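How does a robot learn to pick things up?

Hi, I'm Rekha Nambiar, and I teach robots to tidy tables! Well, I teach computer-made robots first. My team's practice kitchen is called Flatcombe, and it only exists inside a computer — so if a plate gets dropped, I don't have to sweep anything up.

Remember learning to tie your shoes? Somebody probably showed you, and then you tried it over and over. Our robot needs to be shown things too. I steer the arm with a pair of hand controls, and the computer saves every little move I make. One try from start to finish is called an example. I do 15 examples before lunch, and then my friend Ghazala takes a turn (she's much better at cups than I am).

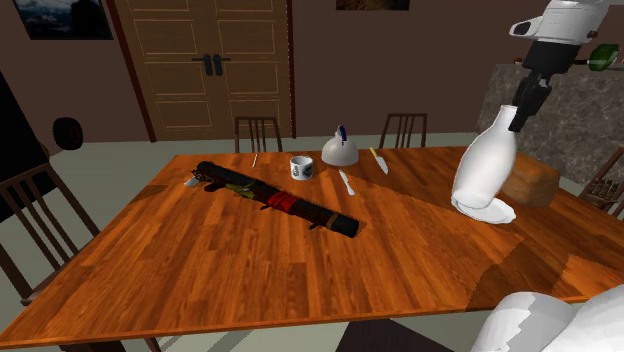
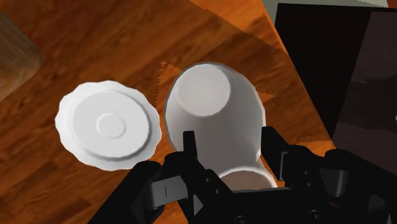
Practice time at the Flatcombe table: a bottle in the gripper first, then a cup lying on its side.

Cups are tricky! A cup standing up and a cup lying down need different kinds of grabs, so we show the robot both. We move things to new spots as well. If the cup was always in the same place, the robot might only learn that place, and then it would be very confused in your kitchen.

What about my mistakes? I make plenty. We put a label on those tries so the computer knows which ones went wrong. Bhavana checks the labels when I'm done, and she always finds one I missed.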